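Apr 12, 2021
by R. Ngcobo, Tulevon bench notes

Cups-to-tray, bimanual, second batch. Wallpaper set from last week still up, bow pattern, all three walls. Leave it up till we hit the target for this background, then swap.

Got 127 episodes recorded, kept 89. Most of the tossed ones were me — let go of the left leader arm too early and the follower sagged. A few were dropped frames, logger says so, didn't dig. Total in the Pledetti set is now 889 if the merge script counted right. Need to recheck, it double counted once before.

Start poses: cups go at the back of the table behind the tray, loose rows, colors mixed however they come. Don't line them up too neat, the last policy learned the spacing and nothing else. Upright only for now. Tipped cups later in April maybe.

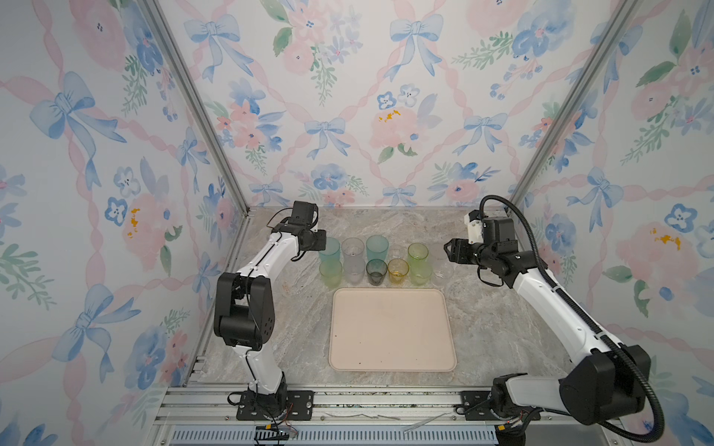
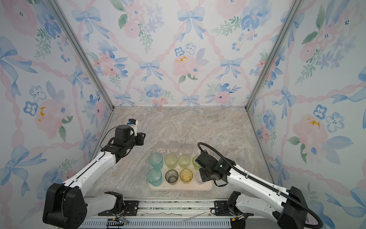

Cups task, Malleo cell. First one: cups behind the empty tray. Second: tray with cups in it, three rows of four.

Clear cups are the hard ones. Depth is junk on them and the wrist view isnt much better against the marble. Tried slowing the close, helped a bit. Smoky and amber are fine every time.

Right arm blocks the fixed view when it works the right-hand column. Asked myself again whether to move the camera — no, would break the older episodes. Retract the arm all the way before ending the episode so the last frames are usable. I forgot on a bunch, tagged those "occl".

Success on the checkpoint from yesterday around 85 percent of single cup placements, full tray much worse. Not writing that number down untill I rerun it.

todo
- rezero right gripper
- redo merge, compare counts
- more episodes starting w/ left arm
- print next wallpaper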